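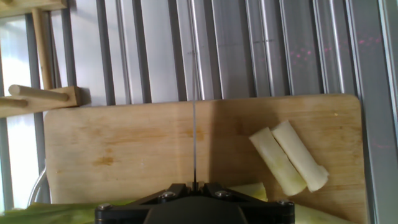
La pinza con la hoja montada y el puerro en la tabla, vista desde la cámara de muñeca.

Cortar puerro con el kit Drimomeo – montaje, ajuste y primer programa

Guía rápida para los que ya tenéis el kit en la mesa y no os apetece leer el manual entero. Lo he montado dos veces, la primera mal. Versión del firmware: 2143. Si la vuestra es anterior, actualizad antes de tocar nada, el menú de herramienta cambia bastante.

Qué hace falta
El kit Drimomeo (pinza, mordaza con muesca, hoja recta).
Llave allen, viene en la caja.
Tabla de cortar de madera. La vuestra de casa sirve.
Guantes anticorte. Esto no viene y debería.
Un par de puerros.

Paso 1. Montar la hoja
Robot parado y seta de emergencia pulsada. Siempre. Aflojad los tornillos de las placas sin sacarlos del todo. La base de la hoja entra en la muesca de la mordaza, recta, hasta el tope. Apretad alternando un lado y otro, poco a poco. Si apretais un lado entero primero la hoja queda torcida, y luego el corte sale en diagonal y os pasáis media tarde culpando al software. Me pasó.

Comprobación: en la vista de cámara la hoja tiene que subir vertical. Si se inclina, desmontar y repetir.

Paso 2. Fijar la tabla
Que no se mueva. Paño húmedo debajo o topes, lo que tengáis. Iddrisu Kyei propone en el foro de Atinga atornillar unos topes a la mesa, queda mejor pero yo quería poder quitarla para fregar.

Paso 3. Altura de corte
Menú Herramienta > Longitud. Poned 153 mm, el valor de la hoja de serie. Después bajad en manual, velocidad mínima, hasta rozar la madera. Guardar punto. Subid un pelo y guardad otra vez como altura de trabajo. Sin este segundo punto la hoja se clava en la tabla y salta el error de fuerza.

Paso 4. Preparar el puerro
Fuera raíces. Lo verde oscuro aparte, es fibroso y da guerra. Trozos cortos, tumbados sobre la tabla. Si ruedan, un corte a lo largo y la cara plana hacia abajo.

Paso 5. Primer programa
Cargad la plantilla «corte recto». Primera pasada en vacío, sin puerro, mirando el recorrido completo. Luego con verdura, velocidad al mínimo y la mano cerca de la seta. Lejos de la hoja, claro.

Problemas típicos
Capas que se deshilachan – hoja sin filo o bajada demasiado lenta.
Corta a medias – revisar la altura de trabajo, paso 3.
La cámara pierde la verdura – reflejos. Cambiad la luz de sitio antes de tocar la exposicion.
Error de fuerza nada más empezar – tabla movida, volver a guardar los puntos.

Limpieza
Seta pulsada, guantes, hoja fuera. Se lava a mano y se seca enseguida. Las placas con un trapo, nada de chorro de agua.

¿Merece la pena?
Para una cocina de pruebas o un taller, sí. Para casa no, por 500 euros se compran muchos cuchillos. La mordaza me convence, el manual nada – traducción floja y el dibujo del paso de la hoja está al revés. El soporte contesta rápido, a mí me atendió Gifty Akpalu y me mandó el dibujo corregido el mismo día. Hojas de repuesto en Eltham, pedid dos.

Pendiente: probar con zanahoria. Actualizo en abril si saco un rato.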